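Foro de la Liga Hirkura - Calendario y reglamento
Tema: Aplazamiento del partido Hututis - Geketti por lluvia

Secretaria_Liga
Martes, 2 de febrero de 2021
Se comunica a los clubes y a los abonados que el encuentro entre Hututis y Geketti, suspendido en la tercera entrada por el estado del terreno, queda aplazado. Conforme al artículo 11 del reglamento, el partido se reanudará desde la entrada interrumpida, con el mismo marcador y las mismas alineaciones. Las entradas conservan su validez. 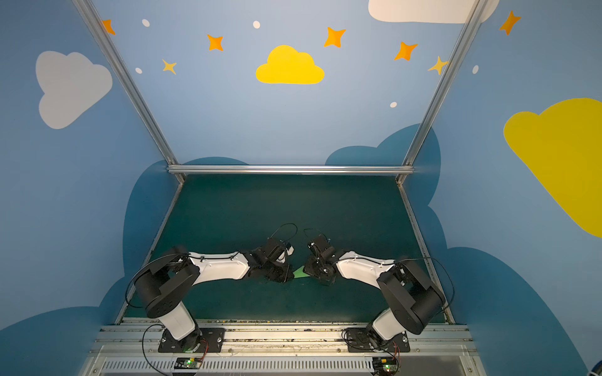
La nueva fecha se notificará a ambas directivas por escrito. Los abonados que no puedan asistir dispondrán de tres días, a partir de dicha notificación, para solicitar el reintegro en taquilla - no se tramitarán peticiones por este foro.

Abonado_97
Agradezco la comunicación, si bien discrepo del criterio. El artículo 11 se refiere a partidos interrumpidos después de la quinta entrada. En los anteriores a ese límite, el encuentro debe repetirse íntegramente, tal como se hizo en septiembre con el Vishwakarma.

Shanti Dhillon
El precedente de septiembre no resulta aplicable. Aquel partido no llegó a comenzar, de modo que no había marcador que conservar. Por otra parte, la redacción vigente del artículo suprimió la mención a la quinta entrada.

Abonado_97
Solicito entonces que se publique la redacción vigente. La versión que figura en la web de la liga mantiene el límite, y es la única que los socios podemos consultar. Hubo 3,000 espectadores en las gradas y merecen conocer la norma que se les aplica.

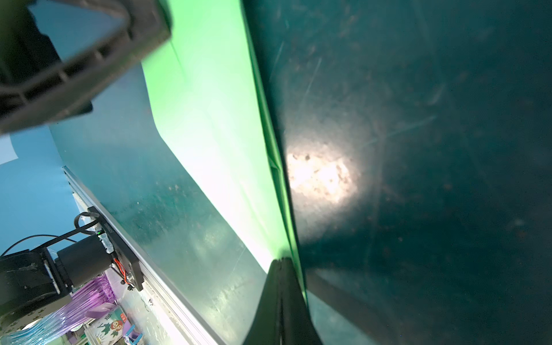
Grada_Norte
Me sumo a la petición anterior. Añado que el plazo de reintegro es insuficiente para quienes nos desplazamos desde fuera, y ruego que se considere su ampliación.

Secretaria_Liga
Se toma nota de ambas solicitudes. El texto actualizado se publicará en la sección de reglamento. El plazo de reintegro no se modifica por el momento.

Abonado_97
Quedo a la espera del texto. Mantengo mi reserva hasta leerlo.

Imprimir esta página
Enviar por correo electrónico

Temas recientes
Renovación de abonos: documentación necesaria
Vishwakarma solicita cambio de horario
Designación de árbitros para la próxima jornada
Estado del drenaje en el campo de Hututis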